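Robots at Work: Who Teaches the Machine?

Saturday, May 27, 2023

If you buy a shirt online, somebody has to find it, fold it and put it in a bag. At the Olix clothing warehouse in Viledbridge, people did all of those jobs by hand for a long time. Then, in March, part of the work went over to machines.

This page is about what changed there. Some jobs went away, some stayed the same, and a few new ones showed up.

What is automation?

Automation means letting a machine do a job that a person used to do. A dishwasher is automation. So is a traffic light. Before there were traffic lights, a police officer stood in the middle of the road and waved cars through.

A robot is one kind of automated machine. It can move, and it follows instructions that people have given it. Most robots at work don't look like people at all. Many are a single arm bolted to the floor or to a table. Some are flat carts with wheels.

The carts

The first robots at Olix were carts, made by a company called Rollosico. A cart slides under a shelf, lifts it a little and drives it to the person who is packing. The carts follow marks on the floor. When one gets too close to something, it stops and waits.

Before the carts came, packers walked to the shelves. A packer could walk 11 miles in one day, pushing a trolley the whole way. Now the packer stands at a table and the shelves come to them.

Some packers liked this right away. Their feet hurt less. Others missed the walking, and they missed talking to people in the aisles. Standing in one spot all day can make your back sore too, so the packers now trade places during the shift.

The hard part: hangers

You might think lifting a heavy shelf is hard for a robot. It isn't very hard. The shelf is always the same shape, and the cart always lifts it from the same place.

A clothes hanger is much harder. It's light and thin. It has a hook that sticks out, and the hook can point any way at all. When hangers are in a basket together, they get caught on each other. You can pull one out without thinking because your eyes and fingers have had years of practice. You feel it snag, and you wiggle it.

A robot doesn't have those years of practice. It has to be taught.

Clothes come back to the warehouse when customers don't want them, and shops send back boxes of used hangers. Sorting hangers is a dull job, and people get tired of it quickly. That's why Olix wanted a machine to do it. The robot arms for this job are being built by a company called Mughal.

How do you teach a robot?

One way is to write down every step in computer code. Move left. Go down. Close the fingers. This works well if everything is always in the same place. It works badly for a hanger that could be lying anywhere.

Another way is to show the robot. A person does the job over and over while cameras and sensors record what happens. Then a computer looks for patterns in all of those recordings. Where did the fingers go when the hook pointed up? Where did they go when it pointed sideways?

There is a catch. A robot doesn't have a human hand. It has a gripper, which is a tool with two or more fingers that open and close. If a person shows the job with bare hands, the robot may not be able to copy it. So the person holds grippers too, and does the whole job with those.

It feels strange at first. Try picking up a pencil with kitchen tongs and putting it in a cup. Now try it with tongs in both hands. The trainers at Olix say the first week is the slowest, and that everyone drops things.

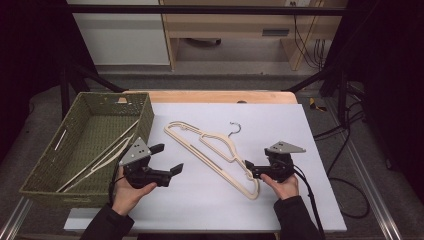

Hanger practice with a gripper in each hand. One hanger is on the board and another is in the basket.

The trainers work in turns of 20 minutes and then take a break. The grippers are heavier than they look, and wrists need a rest. After a break the trainer may go on to a different task, such as folding a towel or closing a box lid.

Mistakes get recorded too. If a hanger slips, the trainer picks it up and carries on. A robot that has only ever been shown perfect tries may not know what to do when something goes wrong.

What changed for the people?

There used to be 5 people on each shift whose main job was sorting returned hangers. Now there are two. The other three moved to new work. One checks the carts and cleans their wheels, and two became trainers.

Not every change was easy. Trainers had to learn new skills, and they were paid for 4 weeks of lessons before they started. A few workers decided they didn't want a new job at Olix and went to work somewhere else. In some other workplaces, people have lost their jobs when machines came in and there was no new job waiting for them. This is one reason people argue about automation - it can take away tiring work, but it can also take away someone's pay.

Workers can ask questions before a machine arrives. Will it be safe to stand next to? Who will fix it? What will happen to the people who do the job today? At Olix the workers asked for a meeting about the hanger robots, and they asked for a red stop button at every table. They got both.

What can't the robots do yet?

They can't tell if a sweater smells of smoke. They can't see that a customer ordered two left gloves by mistake and might want a phone call. They are slow with anything tangled, and when a robot arm gets stuck, a light comes on and a person walks over to help.

Words to know

Automation - using a machine to do a job that a person used to do.
Gripper - the part of a robot that holds things.
Sensor - a part that notices something, such as light, heat or touch.
Shift - the hours that one group of workers is at work.
Trainer - a person who shows a robot how a job is done.

Try it at home

You need two pairs of kitchen tongs, a basket and a few clothes hangers. Put the hangers on a table. Hold one pair of tongs in each hand and move the hangers into the basket without touching them with your fingers. Then take them all out again. Ask a friend to watch and write down every time a hanger gets stuck, and what you did to get it loose.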